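The Year I Fell in Love With a Grey Table

I have owned eleven tables in my adult life, and I can tell you what was wrong with every one of them. The first was a pine thing from a house clearance in Stanlow that left splinters in my jumpers. Then came the glass one (never again, I spent two years of my life with a spray bottle in my hand), and a drop-leaf that dropped its leaf whenever it fancied, usually at Christmas. There was a card table in there too, and a door on trestles that I was very proud of for one summer.

So when my editor asked whether I'd like to write something about work surfaces, I'm afraid I squealed. Out loud, on a bus.

I don't mean kitchen worktops. There are whole magazines for those, and they all want you to spend more than your car is worth. I mean the plain table you do things on. You know the one – you cut out a dress pattern on it, wrap parcels, mend the lamp, sort the seed packets, spread out the jigsaw and then eat your supper off your knees for a week so as not to move it.

My grandmother had hers from 1946, and it was covered in green baize that had been patched with a different green baize. She sewed on it, she played patience on it, and on Sundays she turned out her button tin on it, and not a single button ever rolled away. I was allowed to sit underneath with the dog. I think that's where the whole obsession started, to be fair, although the underside was mostly cobwebs and somebody's sums in pencil.

Baize is lovely but it does drink everything you spill. Paint, glue, tea, the lot. I went to see Rezaul Gamage about it, in his workshop behind the station at Merden. He has been covering tables for 27 years, mainly for people with hobbies, and he talks about surfaces the way other people talk about wine. I had gone in meaning to stay for half an hour and I came out when it was getting dark.

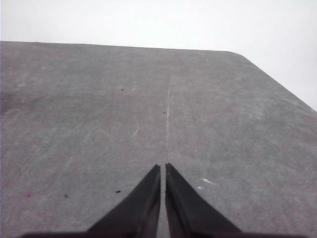
Grey is the colour I would never have picked, and now I can't imagine having anything else. I'd always gone for warm wood, or a cheery oilcloth with lemons on it, and then wondered why I could never find the needle. On a mid grey you can see a dark thread and a pale one equally well! It helps enormously if the grey is a bit mottled, with lighter and darker patches and a few specks in it, and properly matt, so that the lamp doesn't glare back at you while you're trying to do something fiddly. I'm all for a rounded corner as well, having worn the bruise from the other sort on my left hip for most of my thirties. And I don't mind a faint pale line wandering up the middle, whether it's a seam or a scratch. A table with no marks on it makes me nervous.

Rezaul's advice for anyone doing it at home was to begin with the edges. Everybody fusses over the middle, he told me, and then wraps the corners like a birthday present, and six months later they've lifted. He cuts small notches on the underside at each curve and eases the covering round with his thumbs, a bit at a time, with plenty of stopping for tea. He also irons his felt first, through a damp tea towel. I tried that at home and scorched one tea towel and none of the felt, so I'm calling it a success.

Which covering you choose is down to what you get up to. Felt is quiet and kind to small, precious things, and beads stay where you put them. Something rubbery grips your paper and wipes down nicely, but it does show chalk, and it has a smell for the first fortnight that my husband compared to a new bicycle. Cork I wanted to love. It crumbled.

I wanted a bit of both, so I've ended up with two boards that sit on top of the same old legs and swap over. The felted one lives behind the wardrobe when it's off duty. The boards are 600 millimetres deep, exactly as far as I can reach from my chair without getting up, and I did measure that with my arm out like a scarecrow while the children filmed it.

It has been up since the spring and at the moment it has half a quilt on it, one bicycle light in pieces and a bowl of broad beans I was meant to be podding. The quilt is for my niece in August. The beans are for tonight, so I'd better go and shift the lamp.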